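Progress Report: Skelwood Family Table
Submitted to the Gerkwood Fund
Prepared by Oľga Koubek, program lead
2021-03-27

Where we are

The Skelwood Family Table is the hour when small children and the adults attached to them eat a snack, play with letters, and go home carrying at least one thing that isn't theirs. When you approved the second installment, you asked for a plain account of what the money turned into. Mostly it turned into plates and foam.

We now have 30 families on the list, and on a good afternoon more than half of them come. We ran 7 sessions in February. An eighth was planned and lost to a burst pipe at the Mutbridge end of the building, an event for which the grant had no budget line and I had no suitable shoes.

Equipment

The old crockery was white, heavy and chipped, and made a noise on the tabletop that could end a story mid-sentence. We replaced it with 60 colored plates. Svatopluk Kadlec did the ordering and held out for plates with a proper rim, on the theory that a rim slows a grape down. I was doubtful and have since withdrawn my objection in writing, at his request.

The foam letters were the other large purchase. We went with lowercase, after a discussion that lasted longer than the session it followed. Capitals are easier to cut out and easier to tell apart, but the books on our shelf are mostly printed in the small ones, and it seemed unkind to teach the children an alphabet they would then have to trade in.
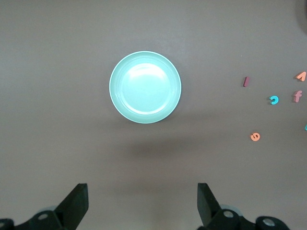
One of the plates, with foam letters to the right, including an "l" and an "f".

How the hour runs now

Snack used to come first and letters second, with a wipe-down in between that ate ten minutes and most of my goodwill. We now put both on the table together. Children pick letters while they wait for food, and the adults, who used to look at their phones, find themselves being asked what an "f" is for. Several have risen to it. One grandfather now brings a list of words.

The letters travel. We have recovered them from coat hoods, a flowerpot and the inside of a recorder. Please expect a modest request for replacement vowels.

Spending

We have spent 866 of the equipment money, covering plates, letters, two lidded tubs and a drying rack. The rack was the cheapest item and has caused the most comment, all of it favorable. Receipts are in the folder, apart from the one for the tubs, which got wet (see pipe). The Erraji shop has promised us a copy.

Still to do

The tubs need labels. The table by the window is too high for anyone under four, and Svatopluk would like to shorten the legs. I have asked him to measure first and to show me the measurements.

We would also like to add a late session for parents who work until five, and will send costs once we know what the building charges for heat after hours.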